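Prumby Help Board > Shop fittings > Shelving and display

Two-level produce rack: how do I get the fruit up where people can see it?
Posted by Ashley Gosling

I look after the practice store at an adult job training program in Tornent. People come in to learn stocking, facing, bagging and register work before they go out to real stores. We have a small produce section on a black metal rack with two levels, a bin on top and another one below. The rack was bought used before I started and there is no manual with it.

My problem is the top bin. It has a wide front panel, and anything you put behind that panel more or less disappears. Standing in the aisle you see the top of an apple and that's it. The bread and other bagged items do better, but only when they are heaped up, and then the bags slide over onto the fruit. The bottom bin is fine, because you look down into it.

The baskets are the other half of it. We have the light plastic kind with slots in the sides and one handle. I put loose fruit in them at first, thinking that would raise it. All it did was put a handle up in the air with the fruit still down behind the panel. Now the baskets go wherever there is a gap and trainees ask me which level they belong on. I don't have an answer.

What I have already tried:

Filling the top bin right up with fruit. It looked good for a day. We can't use that much before it goes soft, and the apples underneath got bruised.

Folded towels under the fruit. They bunch up and the fruit rolls to the back.

Moving all the bread to the top and all the fruit to the bottom. The bottom got too crowded and the trainees had no reason to work on the top level.

The front edge of the top bin is 39 inches off the floor. I got a price on a replacement rack with a low front and it came to $652 before delivery, so that is out for now. I'd like to fix what we have.

Is there a proper way to raise the floor of a bin like this? And where would you keep the baskets?

Fatima Naidoo

Put something under it. Upside down crates are what most people use.

Ashley Gosling

Thanks, Fatima. I had a look and the crates we have are too tall, the fruit would sit above the panel with nothing to stop it from rolling off. I need something in between. One of the baskets and the rack are below. The second one has the top bin in it with the apples in the middle.
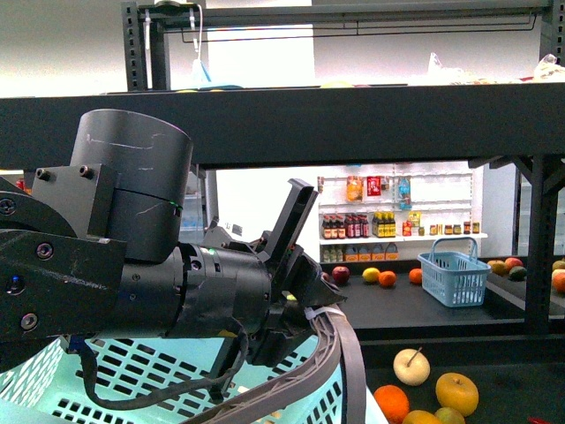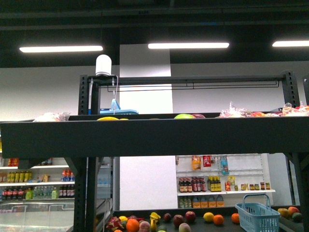 Salvador Cordeiro

I'd leave the rack alone and put in a false bottom. I did produce for a long time in a store that had the same sort of deep-front bins and we never filled one all the way down.

First measure from the bottom of the bin to the top edge of the front panel, on the inside. Then decide what is going in there. For apples and oranges you want the false bottom 4 inches below the top edge. One layer of fruit then comes up near the edge, and the second layer is the one people see. The panel still holds the front row in place. Bananas and anything flat can go higher than that.

For the bottom itself, use a rigid plastic grid or a piece of board cut to fit loosely. Loose matters because you'll be lifting it out to clean. Rest it on blocks, and make the blocks at the back taller than the ones at the front so the whole thing tips toward the customer. A small tilt is plenty. With a steep one, everything ends up in a pile against the panel and the bruising gets worse.

Cover it with a non-slip mat, the rubbery open-weave kind that comes on a roll. That takes care of the rolling you had with the towels. Wash it when you wash the bin.

Then divide the bin across. Your bags are sliding because there is nothing to stop them. A divider standing front to back on each side of the fruit will do it, and it doesn't have to be as tall as the heap. Keep bread off to one end. Soft bread and hard fruit shouldn't be touching anyway, and trainees should learn that early.

On the baskets, I wouldn't keep them in either bin. A basket is for carrying. If you want one as a display piece, lay the handle down, fill it with one kind of fruit and stand it on the raised bottom with everything else. Empty ones go in a stack at the end of the rack or by the door.

Abílio Antunes

Agree with most of what Salvador says. I would do the baskets differently though.

In a training store I'd keep one basket on the top level on purpose, always in the same spot, and use it for culls. Anything soft or marked goes in there during the check and gets emptied at the end of the session. That gives the basket a job and your trainees will stop asking where it goes. Put a label on it so nobody shops from it.

Also look at whether your shelf height can be changed before you cut any board. If the uprights have slots all the way down, the top level is often only hooked on, and dropping it a few notches makes a bigger difference than a false bottom. Empty it completely first and have two people do it. Check that you can still reach into the bottom bin afterward, since you lose that space underneath.

If you go with the false bottom, Hidine sells a grid panel that can be cut with ordinary snips. I paid $112 for enough to do a long bin and had a piece left over. Plain board is cheaper but it gets dirty fast and doesn't let any air through.

Ashley Gosling

I checked and the top level does look like it is hooked on, but one side is very stiff and I don't want to force it. So I'll start with the false bottom and the mat. I have some scrap board to try the height with before I spend money on the grid.

I like the cull basket idea. We have been putting soft fruit in a bag under the register, and it gets forgotten.

One more thing if anyone is still reading. Do you put the price signs on the front panel or up on the rail? The rail is thin and the clips I have fall off it.

Salvador Cordeiro

Front panel, magnetic holders if it's steel. Try a fridge magnet on it first. I'd only use the rail for a big sign with the name of the section.

Hemi Tawhiri

Same problem here with the clips. I used small binder rings through the top corners of the card and they have stayed up so far. Did you get the false bottom done? I have a bin like it and want to know if 4 inches is right for lemons or if it should be less.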